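Home | About | Classes | Repairs | Open Bench | Find Us
4 min read | 66 shares | 4 comments

About Us

Hi, I'm Pascual Quezada and I run Clasevcombe, which is a computer building school, a repair counter and (on Tuesday nights) a room full of people arguing about case fans. If you've landed on this page you probably want to know who we are before you hand over a machine or sign up for a class. Fair enough! Get comfortable, I go on a bit.

I started out fixing desktops on a folding table in my aunt's laundry room. I'd take anything. Towers full of cat hair, office machines that had been kicked under the same desk for years, a homemade gaming PC held together with zip ties and one drywall screw. My aunt put up with it until the day I ran an extension cord across her ironing board, and then I had to find a real place to work.

The real place was half of an old upholstery shop on Gasar Street. We still find tacks in the floorboards. The front half is the repair counter, the back half is the classroom, and between them there's a curtain I keep meaning to replace with a door. The address says Unit 60 even though the building clearly doesn't have sixty of anything, so don't go looking for the other fifty-nine. Look for the green awning.

What we teach

The main thing we do is the First Build class. It runs over four evenings and you go from a pile of boxes to a desktop that starts up and says hello. The first evening is just parts. I pass everything around and let people hold it, because it's hard to be scared of a power supply once you've had one in your lap for ten minutes. The second evening is the board, the processor and the memory. Third is the case, the cables and a lot of muttering. On the fourth we install the operating system, eat pizza (well away from the benches, please) and hunt down whatever somebody plugged in wrong.

If you bring your own parts, great. If you don't, we keep a shelf of practice boards and older processors that have been through more hands than a library book. You can build with those and take the skill home instead of the computer. Plenty of folks do it that way the first time and then come back in May when they've saved up.

We also do a shorter class called Open It Up, for people who already own a desktop and have never taken the side panel off. You'd be amazed how many! We clean the fans, swap the thermal paste, maybe add a drive, and close it up again.

The part everybody is nervous about

It's the processor. Every single class. People will happily wrestle with a graphics card the size of a shoebox, and then they see that little square chip and their shoulders go up around their ears. I get it. It's usually one of the pricier things in the box, and the socket it goes into is full of tiny contacts that do not forgive a slip.

So we go slow. Hold the chip by its edges, keep your fingers off the contacts, and look for the little marker on the corner before you go anywhere near the board. Find the matching marker on the socket. Then set it down level. You don't push it, you don't wiggle it, you let it sit where it wants to sit and then you work the lever. If it feels like you need muscle, stop and call me over. I would much rather walk across the room 508 times than straighten a bent pin with a sewing needle again (I've done it, my eyes hurt for two days).

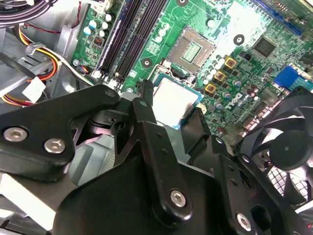 Processor held by its edges, with the empty socket and its gold contacts just behind.

Once the chip is down and the lever is closed, I make everybody take a break. Go get a coffee, wash your hands, text your mother. The rest of the board goes so much better when you've had a minute to breathe. Memory sticks are next, and those you DO have to push, which feels completely wrong after all that careful business with the processor. There's always one person who asks me three times if it's really supposed to click like that. Yes! Both ends!

The repair counter

We fix desktops and most laptops. We don't do phones, printers or TVs. Please don't bring me a printer. I've been asked very nicely and the answer is still no.

Drop off any time we're open and we'll take a look and call you with a price before we touch anything. Looking costs $66, and if you go ahead with the repair it comes off the bill. If the machine isn't worth fixing I'll tell you so, and I'll help you pull the drive so you can keep your photos. We keep old parts when people don't want them, and that's how the practice shelf got started in the first place.

Our own machines

If you take a class you'll hear me talk about the two computers we built for the shop. Vorex lives on the front counter and does the invoices. Nasution is in the back, it's the one we use for testing parts, and its side panel has been off for so long that I honestly couldn't tell you where the panel is. Students named them both. I had nothing to do with it, I wanted to call them Front and Back.

Tuesday Open Bench

Every Tuesday from 6 p.m. the classroom is open to anybody who wants to come in and work on something. You don't have to be a student. Bring your project, borrow a screwdriver, sign the screwdriver sheet (please sign the screwdriver sheet). Some people come in with a dead machine and some just come to watch and hang out. Kids are welcome with a grown-up. There's a coffee maker and a jar for the coffee money.

Coming to see us

Parking is behind the building, and the alley is tighter than it looks, so take it easy if you drive a truck. The front door sticks in wet weather. Give it a shove. If the curtain is closed there's a class going on, but ring the bell on the counter and I'll come out as soon as everybody's put their parts down.

For class dates, check the Classes page. If you're not sure which class fits you, call the shop and tell me what you've got at home, even if all you know is that it's black and it hums. We'll work it out from there.

Pascual

Share this page | Leave a comment | Back to top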